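Mantel decor in a room with a skylight, wreath or garland?

Dremasier
Posted 21 November 2022

We moved in with a blank wall and put up a plain wood mantel last month. It gets a lot of daylight from overhead and everything I set on it looks washed out by noon. I have a faux cedar garland, a bunch of brass candlesticks and one big round mirror. I want it to carry from November through winter without redoing it every few weeks. Budget is $165, and I would like to keep the mirror.
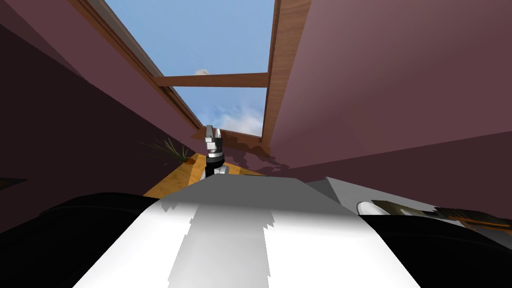

Re: Mantel decor in a room with a skylight

Istetti
Posts: 1134

Keep the mirror, skip the wreath. A wreath hung over a mirror blocks the one thing that makes the wall look bigger. Lay the garland off center so it hangs down one side, and put the candlesticks on the other end. For the washed out problem, go darker. Deep green and rust hold up in bright light. Cream does not.

Bosman
Posts: 1394

I disagree about the wreath. A small one on a ribbon in front of a mirror looks fine and you can swap it in two minutes. What I would drop is the faux cedar. Mine faded to a bluish color after one winter in a sunny room. Dried eucalyptus fades too, but it looks okay faded.

Istetti

Dried eucalyptus sheds all over the hearth. I swept every day until I threw it out.

Bosman

Mine didn't shed much. I sprayed it with hairspray first.

Dremasier

The fireplace is gas and we use it most evenings, so I am nervous about anything dried hanging down. I tried the garland off center and it does look better. The candlesticks look lost, though. They are all the same height.
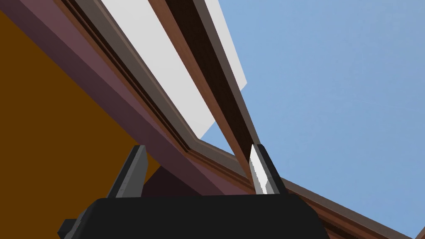

Dadora

Put a couple of them on stacked books, or trade some for taller ones at a thrift store. Same height in a row always looks like a store shelf. And please keep the garland up off the front edge if you run the gas fire that often, faux or dried. Check your fireplace manual for the clearance.

Dremasier

Good point, I will pull it back tonight and try the books. Still undecided on the wreath.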